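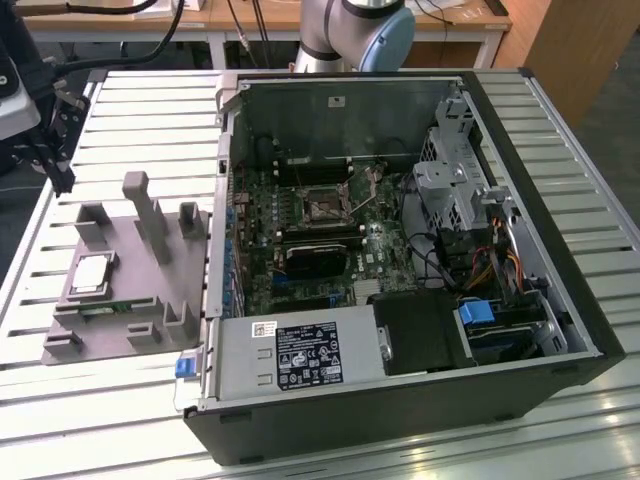
Was ein Tag der offenen Tür leisten sollte

Meinungsbeitrag, 12. April 2023

Die Vorführhalle von Jestavard in Ustow war gut besucht, als das Unternehmen seine Zelle für die Montage und Demontage von Bürorechnern der Öffentlichkeit vorstellte. Nach Angaben des Veranstalters kamen 300 Gäste, überwiegend aus der Entsorgungswirtschaft, aus Berufsschulen und aus den Verwaltungen der umliegenden Gemeinden. Der Verfasser dieses Beitrags nahm auf Einladung des Projektpartners Irex teil.

Öffentliche Vorführungen von Robotern folgen gewöhnlich einem festen Muster. Eine eingeübte Bewegung wird mehrfach wiederholt, das Publikum applaudiert, und über die Vorbereitung wird nicht gesprochen. In Ustow wurde dieses Muster erfreulicherweise durchbrochen. Vorgesehen war das Einsetzen eines Prozessors in den Sockel einer Hauptplatine, mithin ein Arbeitsschritt, bei dem ein geringfügiger Versatz genügt, um die Kontaktstifte zu verbiegen. Der erste Versuch wurde von der Steuerung abgebrochen, der zweite ebenfalls. Erst der dritte gelang. Die Vorführenden unterließen es, die beiden Abbrüche zu beschönigen, und erläuterten die gemessenen Kräfte am Bildschirm.

Nach Auffassung des Verfassers lag darin der eigentliche Ertrag der Veranstaltung. Wer über die Anschaffung einer solchen Anlage zu entscheiden hat, benötigt Kenntnis ihrer Grenzen. Jestavard legte hierzu ein Protokoll aus, das 1.641 Einsetzversuche verzeichnet, einschließlich der fehlgeschlagenen. Eine derartige Offenheit sollte bei öffentlich geförderten Vorhaben zur Bedingung gemacht werden.

Kritisch anzumerken ist der Umgang mit der Haltevorrichtung. In den Vorträgen wurde fast ausschließlich über Greifer und Bildverarbeitung gesprochen. Dass ein Bauteil zuvor in definierter Lage bereitliegen muss, kam nur auf Nachfrage zur Sprache. Für jeden weiteren Gehäusetyp ist die Aufnahme anzupassen, und dieser Aufwand erscheint in keiner der gezeigten Wirtschaftlichkeitsrechnungen. Bei einem Betrieb wie Sarpong, der nach eigener Auskunft 3.000 Altgeräte im Monat in wechselnder Zusammensetzung annimmt, dürfte er erheblich ins Gewicht fallen.

Ebenso wenig überzeugte die Behandlung der Beschäftigungsfrage. Der Hinweis, das Personal werde von eintöniger Arbeit entlastet, ersetzt keine Auskunft darüber, welche Tätigkeiten verbleiben und wie für sie qualifiziert wird. Die anwesenden Berufsschulen hätten hierzu gewiss beitragen können. Ein Podium war für sie nicht vorgesehen.

Im Juni soll die Veranstaltung wiederholt werden. Es wäre zu begrüßen, wenn dann ein Gerät aus dem Bestand der Gäste bearbeitet und die Rüstzeit mitgemessen würde.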